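Module 4: Comparing end effectors in simulation
Handout 3, revised October 6, 2022
Notes by Solange Zacharias; lab sessions run by Balakrishnan Kulkarni

The sorting cell is used for all comparisons in this module. Objects go from the tabletop into lettered blue bins, and the same controller drives every gripper model. Only the end effector and its mounting offset are changed between runs. 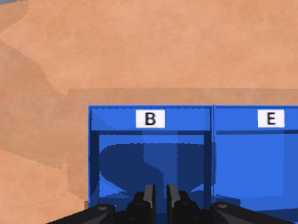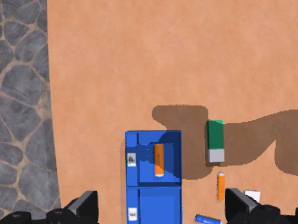 Rendered views from the sorting cell, two-finger gripper fitted.

1. Why the view matters

A view from close to the gripper moves the fingers into the region the policy most needs to see. A wider finger gives a more forgiving grasp but hides more of the target during the final approach. Report both effects. Do not fold them into a single success rate.

Shadows are a second source of error. The Condori renderer casts hard shadows from the arm, and a segmentation threshold tuned on lit objects will fail on shaded ones. Keep the light position fixed for a first comparison, then vary it.

2. Grippers under test

Risar: parallel motion, short stroke. Fingertips stay square to the object.
Skelletti: angular motion. The tip height changes as the fingers close -- correct for this in the approach pose, otherwise the fingers strike the table.

3. Procedure

Load the default cell and reset the seed. Run 26 trials per gripper with the supplied start poses. Cap each trial at 3,000 control steps. Log the finger gap at contact, the closing force and the final object pose.

A drop over the correct bin counts as a placement only if the object comes to rest inside it. Objects resting on a divider are logged separately.

4. Known problems

Small cylinders can roll when one finger touches first. The July build had a friction setting that hid this; results from it should not be reused.

Hortensia Marulanda's contact notes cover the solver settings. Read them before changing the time step.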